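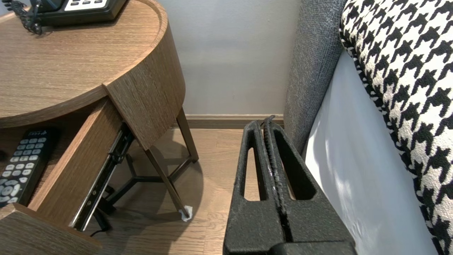
Guest accommodation at Nosamness: bedside and sitting-room arrangements

Members and visiting staff are advised that the review of the guest rooms at Nosamness House was completed in May. The review was requested by the Accommodation Office following a number of comments left in the visitors' book over the winter, most of which concerned small items: remote controls that could not be found, telephones placed out of reach, and chargers left trailing where people walk.

Ailsa Matheson, who oversees the house, has issued a short set of arrangements which now apply to all guest rooms. They take effect immediately, and guests are asked to leave the rooms in accordance with them on departure.

Telephones. Each room retains a corded desk telephone. Mobile reception on the seaward side of the house remains poor, and the Office has decided against cordless handsets, which were too often left off their bases. The telephone should stand towards the back of the table, with the handset replaced fully and the coiled cord kept on the tabletop. Reception is reached by dialling 20, and the night porter on the same number after 10 p.m.

Remote controls. The television remote should be left either on the side table next to the telephone or in the nightstand drawer. It should not be left in the bed linen. Drawers run on metal rails and should be closed gently; any that stick or fail to close should be reported to the front desk and not forced.

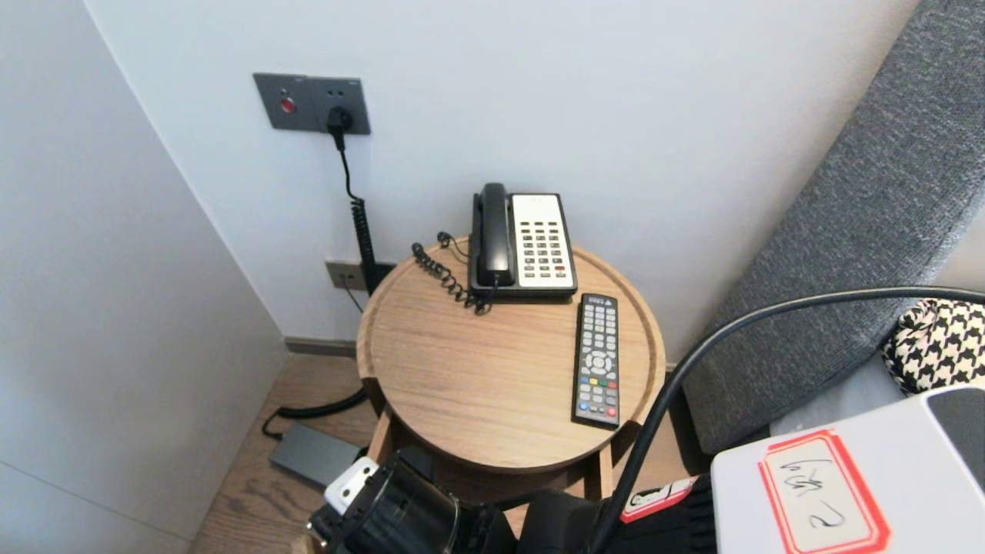 Corner table with telephone and television remote, beside the sofa.

Sockets and cables. Guests are welcome to use the wall sockets but are asked to unplug their own adapters before leaving. Adapters and cables found on the floor after a guest has left will be labelled with the room name and held at the front desk until the end of the following month. Telephone line cords must remain connected at the wall.

Furniture. The round tables are not to be moved between rooms. Cups and glasses should be placed on the coasters provided, as the wood marks easily. Esben Bergmann has kindly agreed to attend to existing marks in the course of the summer, and rooms may be closed for a morning at short notice while this is done.

The cost of the work to date is £1,373, met in full from the house maintenance fund. A further £854 has been set aside for replacement lamps and for repairs to drawers. No change to the nightly charge is proposed as a result.

The Office wishes to record its thanks to Vendula Dvořáček, who inspected every room and drew up the inventory - a longer task than had been expected. A copy of the inventory is kept at the front desk. Corrections should be given to her in writing.

Bookings for the autumn open at 9 a.m. on the first working day of the month in the usual way.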